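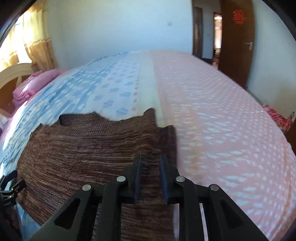 11月 作業ノート(洗濯・たたみ・繕い)

午後2時
こげ茶のニット、まだたたんでいない。ベッドの上に広げてからもう二回お茶を淹れた。先に作業台を片付けるべきだったのだが、作業台には別の繕い物が山になっていて、そちらに手をつけると今日が終わる。よって本日の作業台はベッド。腰に悪い高さだが、広さだけは文句なし。

シーツの柄について、来月の自分のために書いておく。水色、白っぽい青に雲みたいな模様、クリーム色っぽい無地、ピンク、と縦に色が分かれている。買ったときは子どもっぽいと思ったが、たたみの基準線としてはかなり優秀。クリームとピンクの境目に合わせれば、定規がなくても縦がまっすぐ出る。裁断マットに高い金を払った身としては複雑な気分である。

ニットは細かい横筋の編み地で、こげ茶に明るめの茶がまざる。この手の編み地は、広げただけだと端がどこなのか自分でもわからなくなる。折れた部分が山になり、その横がへこんで、また丸く盛り上がる。地形図か。右側の盛り上がりの下にしわが集まっていて、ここをならさずに折ると、たたみ上がりが必ず片側だけ厚くなる。前回それをやって、引き出しが閉まらなくなった。引き出しのせいにして蝋まで塗ったことは、このノートの前のページに書いてある。読み返さないこと。

午後2時40分
手順メモ。前回の書き方が雑すぎて自分で読めなかったので書き直し。

1 まず全体を平らにする。引っぱらない。手のひらで外へ押していく。引っぱると横方向に伸びて、戻るまで待つ羽目になる。
2 しわは集まっているところから始めず、何もない側から追い込む。集まっているところをいきなり押すと、しわが引っ越すだけ。
3 折れている縁は、めくって戻す。上から押さえて平らになった気になるのは禁止。
4 背を上にして、袖を背中側へ。袖の肩側で斜めの折り目ができるが、気にしない。
5 身頃の左右を中心へ寄せる。重ねる幅は欲張らない。
6 裾から三つ折り。二つ折りにすると引き出しで倒れる。

4で毎回迷う。袖をまっすぐ下ろす流派と、途中で折り返す流派があり、うちの共有ノートでは過去に両方が「正しい」と書かれている。筆跡はどちらも私である。今回は折り返しで行く。理由は特にない。

午後3時15分
重さを量った。台所のはかりで615グラム。思ったより重い。手持ちの吊り下げ収納は一段500グラムまでと箱に書いてあったので、こいつは入れられない。そもそもニットを吊るすなという話で、箱のほうが正しかったわけだ。

収納箱はJundauの浅いほうを使う。幅は足りるが、三つ折りだと高さがぎりぎり。深いほうにはすでにタオルが住んでいて、立ち退き交渉は来週に延期。Zurndaleの布ケースも候補だったが、ファスナーが編み地を噛んだ前科あり。直すのに8目拾った。あの一晩は返ってこない。

防虫剤はRajuの小袋が残り少し。匂いは「森」と書いてあるが、どこの森なのか問いただしたい。ニットに直接触れないよう、箱のふた側に置く。

午後4時
たたみ、一回目。失敗。身頃を寄せた時点で左右の幅がそろわず、裾側に向かって広がる謎の台形になった。シーツの境目に合わせたつもりが、途中から別の線に合わせていた。基準線が多いシーツの弱点。前言のうち「かなり優秀」は「まあまあ」に訂正する。

二回目。最初に中心だけ決めて、そこから動かさないようにした。物差しを一本置いて重しがわりにしたら、あっさり決まった。定規がなくてもまっすぐ出ると書いた二時間後に定規を使っている。記録は正直に残す。

三つ折りにして、箱に入った。ふたも閉まった。押し込んではいない。少し添えただけ。

気づいたこと
・細かい筋の編み地は、折り目を編み目の横筋に合わせると、ずれがすぐ目に見える。無地のセーターより親切。
・こげ茶は糸くずが目立つ。たたむ前にブラシをかけるべきだった。次回は手順の0番に入れる。今回は箱の中でそのまま冬眠してもらう。いや、着る季節はこれからなので、冬眠されても困る。
・ベッドでの作業は一回60分まで。それを超えるとたたむ側が横になる。本日は超えた。

午後4時50分
Durelの毛玉取り、電池切れ。替えの電池は引き出しの奥にあるはずで、その引き出しは前述の、蝋を塗ったほう。開け閉めだけは異様になめらかである。電池はなかった。

残り
・電池を買う
・タオルの立ち退き
・共有ノートの袖の項、どちらか消す。消す前に、もう一枚折り返しで試す
・作業台の山。上から三つ目くらいに、たぶん探していた糸切りばさみが埋まっている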